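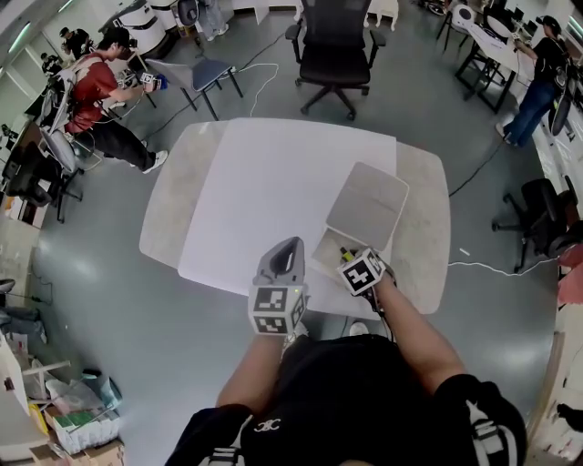 Subject: Re: [lab-ops] Handheld rigs: how many do we buy

Replying to the whole list, as the last round of this took place in three separate threads and I ended up agreeing with myself in two of them.

> Before the February budget closes I need one number for the data collection
> line. Last year's number was "a few," which finance entered as 2. We are
> now being asked for 7 handheld sets, 60 marker cubes, new tables, and
> something called "cable management," with no price against it. Could
> someone who uses this equipment tell me:
>
> - how many people can really collect at once in that room
> - whether we need the Breren grippers or can get by with the Clukley ones
> - why an arm costs less in the request than the table it sits on
> - whether the marker cubes are consumables. I have been told yes and no.

Taking these in the order that annoys me least.

Marker cubes first. They are consumables in the sense that a coffee mug is a consumable. A cube ought to last for years, and it would if it never met the floor. What goes is the corner, and then the printed face next to the corner, and after that the tracking gets opinions. I would buy blanks and print our own faces. The 60 in the request came from me, and I arrived at it by doubling what I thought we needed and then being nervous. Put down 21. If we break 21 cubes in a year, the problem is training and belongs on another budget line, preferably somebody else's.

How many people at once. The room will hold more collectors than it will hold elbows. Each operator has a gripper in each hand, a strap over each shoulder and a cable following them about, and the cables are what limit us. Two people working at neighboring stations are fine until one of them steps back to look at what they did. We also have desks in there, and people at the desks, who did not agree to live inside an experiment and would like their office chairs returned to where they left them. My answer is four stations, with a clear path between them, marked with tape that somebody respects. Seven sets for four stations sounds greedy, so let me defend it: four in use, two spare, and one in pieces on a bench while we wait for Wijaya to ship a part. There has been one in pieces on a bench for as long as I have worked here. I believe it is load-bearing.

Breren or Clukley. I have used both for long sessions, by which I mean until my thumbs filed a complaint. The Clukley is cheaper and lighter and has a handle shaped for a hand I have not met. The Breren is better balanced, and the cube mount does not creep, so you can calibrate in the morning and still believe it after lunch. With the Clukley we recalibrate after lunch too, and sometimes during. If you count operator hours the price gap closes by the end of the first project. If finance does not count operator hours (I have my suspicions), then the Clukley wins on paper and we will be cheerful about it in writing.

Please don't mix them. We did that once. The two grippers open to different widths, so half of the data taught the policy to pick things up and the other half taught it to be hopeful near them.

The table and the arm. The arm in the request is cheap because it is a used Utach that their sales office wants out of the building. It would be for playback only, on the small stuff, lids and boxes and so on. The table is expensive because the quote is for a motorized one that goes up and down. I did not ask for this. A plain white top at a sensible height, with a sheet of board laid on it when we want an even background, has served us perfectly well for opening and closing boxes, and it will serve us for whatever we are asked to open and close next. Strike the motorized tables and buy four ordinary ones with rounded corners. I specify the corners on behalf of my hip.

That leaves "cable management." I wrote that line. I left the price blank because I didn't know what I was asking for, only that I wanted it badly. Having thought about it, I want two things: an overhead rail for power, so the floor runs go away, and shorter leads on the grippers. The rail has to be quoted by facilities, who will want a drawing. The leads we can order ourselves this afternoon if someone will approve them.

Things missing from the request which should be in it:

Storage. The boxes and packing material have a corner of their own now and are expanding. One tall cabinet with doors. The doors matter more than the cabinet.

Straps. We budget for grippers and never for what holds the rest of the rig onto a person. Anyone who has done a full session with a twisted shoulder strap will vote for this.

Props. We need more boxes with hinged lids, in more sizes. The light gray one is a fine box, but a model trained only on it will know a great deal about that box.

Charging. At the moment this is a power strip and a gentleman's agreement.

So, for the spreadsheet: 7 sets of the Breren, 21 cubes, four plain tables, one used arm if Utach will put the warranty in writing, one cabinet, straps, leads, and a line for the rail with facilities' number in it. Without the motorized tables the total comes to less than what was submitted, which I mention in case it buys us any goodwill on the cabinet.

If the answer is that we can only have half, cut the arm first, then the spares. Do not cut the leads.

I can do the drawing for facilities this month, provided nobody minds that it will be on squared paper. Replies to the list please, not to me.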